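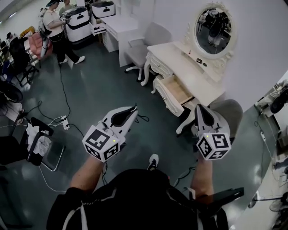
4.2 Dressing tables and the drawer that stays out

I went into the Trirum study thinking kitchens would give me the most to write about, and the kitchens were fine, but the dressing tables won me over completely. We logged 4000 small items across the homes in Ploltumberg (hair ties, tweezers, receipts, single earrings, a surprising amount of loose change), and I kept drifting back to the pages on vanities. So this section gets more room than I planned for it!

By a dressing table I mean a table with at least one drawer, a mirror above it, and something to sit on. The table in Figure 3 is the kind I picture when I use the word: white, with carved curving legs and an oval mirror in a decorative white frame over the top. Our sample had 22 tables, and they ran from fancy pieces like that one to a plank with a shaving mirror leaning on it. I counted the plank. Its owner called it her vanity, she kept her things in the shallow drawer under it, and I wasn't going to argue.

What I wanted to know was simple enough. When people tidy a dressing table, do they clear the top first or the drawer first? Ghorbani's storage model says top first, always, on the grounds that the top is what you see. I liked that idea a lot when I read it. In our homes, though, most people opened the drawer before they touched anything else, and then they left it open for the whole job. The pulled-out vanity drawer in Figure 3, with its light wooden inside showing against all that white, is the position I have in mind when I talk about a "parked" drawer in the tables below.

A parked drawer does two jobs. It's where things are going, obviously, but it also works as an extra bit of surface at lap height, and people lean on this more than they realize. They drop a brush in, take it out again, set it on the top, put it back. In my notes I started calling these round trips, and the name stuck. Items with a clear home (makeup brushes, nail files) hardly ever made one. Small items of no fixed type made plenty, and they tended to end up near the foot of the mirror, which seems to be where a vanity keeps its undecided things. You can spot a small dark item in just that place in Figure 3, with another elsewhere on the top. Neither would get more than a line in our log, and that's sort of my point: the leftovers on a top are usually small, and they still make it look unfinished to the person doing the tidying.

Seating turned out to matter too, and I feel a little silly for leaving it off the first version of the log sheet. A stool in front of the table decides how far the drawer can come out. People who sat down opened it until it met their knees and worked from the front half, so the back half became a sort of attic. People who stood pulled it out further and actually dealt with what was back there. I added a column for this in April, after 3 of the early visits had already been written up, so those are left out of the seating comparison.

Extra seats are their own story. Figure 3 has a gray upholstered stool with white legs to the left of the vanity and a gray cushioned seat in front of it, and I saw pairings like this often enough to give them a code of their own. In the homes we visited the second seat mostly held clothes. One person told me it was "for visitors," while moving a stack of sweaters off it so that I could sit.

The last thing to bring in is the side cabinet. When there was a second set of drawers within a few steps, like the small white cabinet further back in Figure 3 (it has a drawer partly open as well), tidying spread out into it. I had expected this to speed things up. It didn't, at least by my notes. People walked over, opened a drawer, found it had a muddle of its own, and began on that one. The longest session in the set ran to 32 minutes and finished at the side cabinet, with the vanity drawer still parked and the top half done. The Bredon pilot had no side cabinets at all, so I can't compare the two sets on this, much as I'd love to.

For the coding, then, I treat the vanity, its seats and any nearby drawers as one unit, and I start the clock when the first drawer moves. Sessions where the drawer was already open on arrival get their own code, P0, and they're kept apart from the others in Section 4.3, where I go through the round trips item by item.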